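Revestimentos de mesa: o que medir antes de trocar

A especificação de tampos para escritórios e oficinas leves continua a ser feita, em muitos casos, pela cor do catálogo. O desempenho em uso depende sobretudo de três parâmetros: resistência à abrasão, refletância e estabilidade dimensional da placa.

Na abrasão, a Ostwood declara 2000 ciclos para a gama de entrada e 3000 para a gama técnica. A diferença nota-se junto ao bordo frontal, zona de apoio dos antebraços e de arrasto de equipamento. No centro do tampo o desgaste é menor e raramente justifica a substituição.

A refletância afeta o conforto visual. Superfícies muito claras e brilhantes devolvem a luz das luminárias e obrigam a reposicionar os ecrãs. Os tons bege e areia, em acabamento mate, reduzem o encandeamento e disfarçam o pó entre limpezas. Um ligeiro mosqueado no padrão tem efeito semelhante sobre riscos finos.
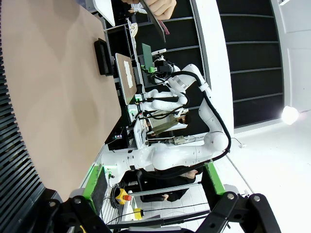 A estabilidade dimensional é o parâmetro menos consultado. Variações de humidade empenam placas com uma só face revestida, e o defeito surge primeiro nos vãos longos sem travessa. A Gadport recomenda contraplacagem nas duas faces e orlas seladas a quente. No edifício Sebastian, a Ultotel aplicou este critério a mais de 188 postos, com inspeção das orlas prevista para junho.

Para limpeza corrente, usar detergente neutro e pano de microfibra. Solventes cetónicos atacam a cola da orla e anulam a garantia.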